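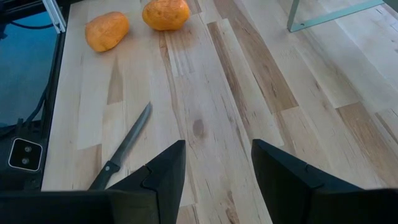 Home | About the Kitchen | Minutes | Marmalade Day | Contact

Trilport Community Kitchen
Minutes of the August meeting, held in the kitchen at 7 pm

In the chair: Alun Rosser. A good turnout, with every chair taken and a few people perched on the window ledge.

1. Welcome and apologies

Alun welcomed everyone and said how lovely it was to see so many faces in what is usually a sleepy month for us. Apologies had come from the Leclerc family, who are away until the schools go back, and from the Tuesday lunch cooks' friends at Rernton, who had hoped to come over for the evening but couldn't get a lift. They sent their love and a jar of piccalilli, which was opened under item 6.

2. Minutes of the last meeting

Agreed, with one small correction. The minutes had said that the big preserving pan was lent to Rernton "for the season". It was lent for the fortnight, and it is back on its hook, and very clean it is too.

3. The table

This took up the best part of the evening, and rightly so, as we all stand at it.

Alun began by saying that he still gets a little lift when he walks in and sees the butcher-block top, with all those pale and honey-coloured planks and the odd dark one running through. There was general agreement. Several people have a favourite plank, and there was a cheerful few minutes spent on knots.

The question before us was how to look after it. When the top went in we all promised to oil it regularly, and we were very good for a while, and then spring came and the lunches got busy and it slipped. It was put to the meeting that we should give it a proper coat before the autumn, with the room shut overnight so that no one is tempted to set a teapot down on it. A member who used to work with furniture offered to show anyone interested how to do it: a thin coat, rubbed along the grain, left to soak in, and the extra wiped off with a clean rag. She said most people put on far too much and then wonder why their sleeves stick.

There was some discussion about which oil. One or two wanted to carry on with the tin we have, and others had read good things about a wax finish. After a fair bit of back and forth we settled on finishing the tin first and looking at wax next year. Please take the oily rags outside and lay them flat to dry before binning them. Don't screw them up and leave them under the sink!

We then came to the matter of cutting straight on the wood. Alun put this as kindly as he could. He knows how it goes: you have only the one thing to slice, the boards are all in the rack at the other end, the knife is already in your hand. But the table is for rolling, sorting, kneading, peeling and leaning on while you talk, and the boards are for cutting. It was suggested that we move the board rack to the table end of the room, so that reaching for a board is the easy thing to do, and this was warmly taken up. Alun will move it himself and asks for a hand with the heavy end.

AGREED: to oil the table before the autumn lunches begin; to move the board rack; to keep knives off the bare wood when cutting.

4. Knives

Following on naturally from the above. We have more black-handled knives than we have slots in the block, and so there is always one lying about on the table or, worse, at the bottom of the washing-up bowl. It was agreed that a knife in use may of course be laid down on the table, well back from the edge and pointing away from whoever is standing there, but that when you've finished with it you wash it, dry it and put it away yourself. No knife goes into the bowl. We have said this before and we shall no doubt say it again, with affection.

Sharpening was raised. The long thin ones have gone dull in the edge, and one of our peelers said she'd do better with a spoon. The man who comes round the market will do the whole lot for 22 pounds if we bring them in one go, wrapped in a tea towel. This seemed very fair to everyone. A second block was also proposed. We looked at a page torn from the Jomura catalogue and liked it, but thought it dear, and somebody has one in a loft that we might have for nothing.

AGREED: to have the knives sharpened before Marmalade Day; to look in the loft first.

5. Marmalade Day

It may seem early to be talking about oranges in August, but last time we left it until after Christmas and ended up with more jars than lids, so here we are.

The plan is to make 60 jars, as before, and to hold back 10 for the people who can't get out to us. The remainder will go on the stall. There was a lively exchange over what sort of marmalade. The traditionalists want Seville oranges and nothing else. Others spoke up for a softer, sweeter batch made with mandarins, which the children like and which doesn't need so long on the stove. A trial was proposed, and since everybody wanted to be the one doing the tasting, the trial was carried without a single voice against. We shall make a small pan of the mandarin kind at the next cooking session and see how it sets. The worry is that it stays runny. A lemon or two should help, and if all else fails we'll call it a syrup and pour it over sponge.

A few practical points, which were asked to be written down so that they're not forgotten between now and the day:

Fruit to be washed in warm water and properly dried before it comes to the table. Have a good look at the skins as you go. Marks and patches on the peel are nothing to worry about for our purposes, but anything soft goes in the compost.

Peel to be cut on boards (see item 3, at length). Thick or thin is up to the pan leader, and one pan should keep to one thickness. We had both in together last time and it looked like a hedge.

Pips to be kept, in muslin. Jars to be brought in with their own lids, and labels already soaked off at home, please, as our sink was blocked for two days.

We have 200 new labels left over from the printing, so no more are needed. They say "Trilport" in green and have a space for the date. Would whoever writes the dates use the pen that doesn't smudge.

AGREED: to go ahead on the same pattern as before, with a trial batch of mandarin to come first.

6. Tea, and the piccalilli

We broke for tea a little later than intended. The piccalilli was passed round with cheese and was very well thought of, though hotter than some were expecting. A thank-you card for Rernton was signed by everyone present.

7. Fruit bowl

A short item, brought by one of our newer members, who asked whether the spare fruit was for anybody. Yes, it is! Whatever is left over from a session is there to be eaten, and you needn't ask. If you take the last one, just let the shopper know. It was pointed out that oranges left loose have a way of rolling off when the table is bumped, so do use the bowl where you can. The bowl has a chip in it but is perfectly sound.

8. Any other business

The back window still sticks. Alun has had a go with a candle stub along the runner and it's a little better than it was. He'll try again when it's drier.

The hand towels are being used on the floor. Please use the floor cloths on the floor.

A request was made for a second stool at the far end of the table for those who find the standing hard going on long mornings. There was strong feeling in favour. Two people thought they had one at home that would do, and both are to bring them in, so we may be spoilt for choice.

Thanks were given to everyone who stayed behind after the last lunch to wash up when the hot water ran out. It was a good-humoured business with the kettles and was much appreciated.

9. Next meeting

Same time, same room, next month. Whoever is first in, please put the urn on, as it takes longer than you think. The meeting closed at ten past nine and the last cups were dried by half past.

Last updated: August
Shared 22 times | 10 comments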